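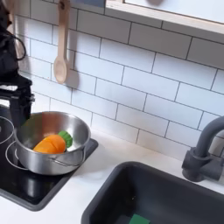 Rehema Kirui asked, on reading the first issue of this section, whether an episode in which the carrot touches the rim of the pot before dropping in should be marked a success, and pointed out that two operators at Elville had been scoring it differently. The rule is now given in step 7. Episodes recorded before the change have been scored again under it.

4. Recording Pick-and-Place Episodes in the Toy Kitchen

4.1 Scope
This section covers the recording of demonstrations for the "carrot to pot" and "carrot from pot" tasks. It assumes that the arm has been mounted and calibrated as described in Section 3 and that the Condden recorder is running on the station computer. Procedures for drawers and doors are in Section 5.

4.2 Before the first episode
1. Confirm that the emergency stop is within reach of the operator's free hand.
2. Open Condden and select the station profile. Do not edit a profile that belongs to another station. Copy it and rename the copy.
3. Place the pot on a burner. The starting burner is given on the session sheet.
4. Set out the distractor objects named on the session sheet, such as the yellow block or the sponge. Distractors remain in the kitchen for the whole session, including episodes in which they are not used.
5. Run one practice motion without recording and check that the cables move freely through the full reach.

CAUTION: Keep hands out of the kitchen while the arm is enabled. Objects may be reset only after the operator has announced that the arm is paused.
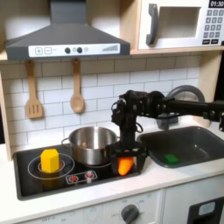 The operator then begins recording. The two tasks are stored under separate labels, and the label must be chosen before the arm leaves its home position. Condden will not accept a label change once motion has started; stop the episode, discard it and begin again.

4.3 Recording and scoring
6. Start the episode, carry out the task at an even pace and return the arm to home. Pauses longer than a moment should be avoided, as the training code treats them as part of the demonstration.
7. Score the episode. For "carrot to pot," success means that the carrot is inside the pot and released when the arm returns home. Contact with the rim is permitted. An episode in which the pot leaves its burner is a failure, whatever happens to the carrot.
8. Keep failed episodes. They are used to train the success classifier and are not to be deleted by the operator.

NOTE: If the gripper closes on the leaves of the carrot and misses the body, finish the episode as usual and enter "leaf grasp" in the remarks field.

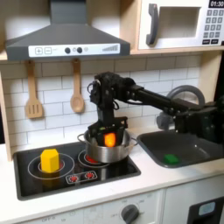

Section 4.4 by Abimbola Chukwu
Revised Feb 1, 2026

4.4 Use of the recordings
The Elville set holds 1760 scored episodes. Of these, 913 are "carrot to pot" and the remainder are "carrot from pot." A further 237 recordings were withdrawn on account of missing joint data and should not be restored from backup.

The policy described in the Nnaji report was trained on both tasks together. In the June comparison it completed placements more reliably than a policy trained on "carrot to pot" alone, and the difference was clearest when the pot had been moved to a burner less common in the training data. The comparison used one kitchen and one arm. Its results should not be quoted for other stations.

To reproduce the comparison:
a. Export the set from Condden using the Dollura format, version 2.
b. Leave the train and test split unchanged. The split file is supplied with the export.
c. Evaluate from the starting positions listed in Appendix B, in the order given.
d. Have the evaluation scored by a person who did not operate the arm, applying the rule in step 7.

Differences in scoring should be entered in the station log with the episode number.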